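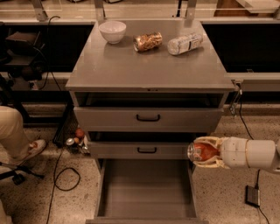
Page 2 of 4

Rilside Tenants Board > Building & Bills > Recycling room hours -- again

mkratoch
ok so who decided the recycling room closes at 6 now. I get home at 6:40. Been carrying my cans back upstairs all week

PiyumiE
Flelley did. Notice was taped up in the lobby in March, by the mailboxes. New hours are 8 to 6, locked after.

mkratoch
taped under the pizza menus maybe. never saw it

eldana_w
Same, missed it. My kitchen is turning into a can museum. Can we get it open till 9 at least? Most of the building works days.

3rdfloorrear
unpopular opinion but I like the new hours. My bedroom wall IS the recycling room wall. Before March I had people dumping glass at 11:30 at night. One at a time. Every bottle.

eldana_w
Fair, that sounds awful. But 6 is nuts. 9 isn't 11:30.

3rdfloorrear
my kid goes down at 7:30 so 9 doesn't do much for me tbh

PiyumiE
What about glass only before 7, cans and plastic till 9? Plastic hardly makes a sound if you don't throw it.

mkratoch
people will throw it

Miyuki Aoki
Hi all, 4B. I emailed Flelley on this already. Answer I got: hours were changed over noise complaints plus someone leaving a mattress in there. They'll look at it again if they get a request signed by 80 units. We have 422 in the complex so that's doable I think??

eldana_w
80!! for a door lock

Miyuki Aoki
I know. I have 67 so far from our last list (the laundry one), but they want fresh signatures.

anahera.h
I'll sign. Also -- does anybody know if we're suposed to crush the cans or not? The Makmont sign says crush, the sticker on the bin says do not crush. Both are still up.

PiyumiE
Don't crush if you're taking them back for the deposit, the machine at Beyene Market spits them right out. Needs to read the bar code. For the bin in the basement, crush away.

mkratoch
wrong, the hauler told my neighbor no crushing at all. flat ones get sorted in with the paper

PiyumiE
That's if they're totally flat like a pancake. Bent in the middle is fine. I asked in the office.

mkratoch
the office also told me the room was open till 8 so

anahera.h
lol ok. And bottle caps? On or off?

3rdfloorrear
On. Used to be off, changed a while back. Empty it out first please, somebody's juice ran all over the floor down there and I could smell it in my closet

anahera.h
Thanks. Been taking them off for years, have a whole jar of caps. Guess those are trash

eldana_w
School on Beyene's side of the street was collecting caps for an art thing, ask there before you toss them.

Miyuki Aoki
Back to the hours -- draft of the request, tell me if it's ok: "Open until 9 for cans, plastic and paper. Glass 8 to 7 only. One sign, with the right info." Keeping it short so they read it.

3rdfloorrear
I can live with that IF the door gets a closer so it stops slamming. Put that in and I'll sign

Miyuki Aoki
Adding it. Sheet is on my door, 4B, pen on a string. Slide a note under if you're on nights.

mkratoch
signed. somebody already took the pen

Miyuki Aoki
New pen up.

Next page >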